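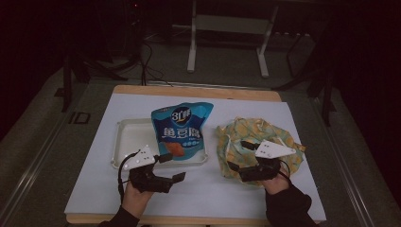 Packing the snack order for my sister's dorm today. I do one of these every fall and always end up writing the same notes to myself, so this year I'm posting them.

First thing is the weight. The post office counter here goes up a price step at 800 grams. Last year's parcel came in at 781 with tape and I was pleased with that for a week.

I got most of it at Sitthichai, the grocery behind the bus station. They moved the Chinese snacks to the back wall next to the rice. Prices are the same as spring.

Fish tofu is the one she asks for. Blue bag, mixed flavors. She eats it cold out of the pack. I like it sliced into noodles, but it's her parcel.

Everything gets its own bag before it goes in the box. One year a chili sauce leaked and the socks never recovered.

We use regulations and updates? Get our letter once a month. Enter your email to subscribe. No thanks / Sign me up

I stand the snack up in the bag and fold the top over after. Laying it flat and sliding it in takes longer and the corners catch.
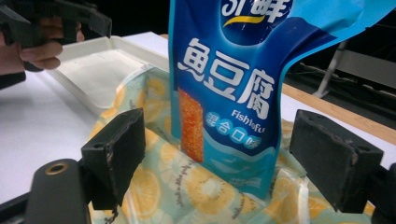
The citrus print bags are thin but they hold. If you want something stronger, Trustton sells a heavier one with a zip. Too stiff for a small box, in my opinion.

Open the bag all the way down before you put anything in it. A new one sticks to itself and you end up pushing the snack against a fold.

Don't squeeze the air out of the snack packs or poke a hole to make them flatter. My cousin did that with rice crackers. They got there soft.

Box order, bottom to top: tea, noodles, fish tofu, seaweed, candy in the gaps. Letter goes on top so it gets read first. It does not get read first.

Someone asked about shipping time. Last parcel took 13 days. The one before that was faster, but it went out in November and I paid for the better service.

Still missing 2 things, the plum candy and the sesame bars. Kunonico was out of both. Will try again after work and tape the box tonight.

If the plum candy is still out I'm sending ginger and she can complain to me on the phone.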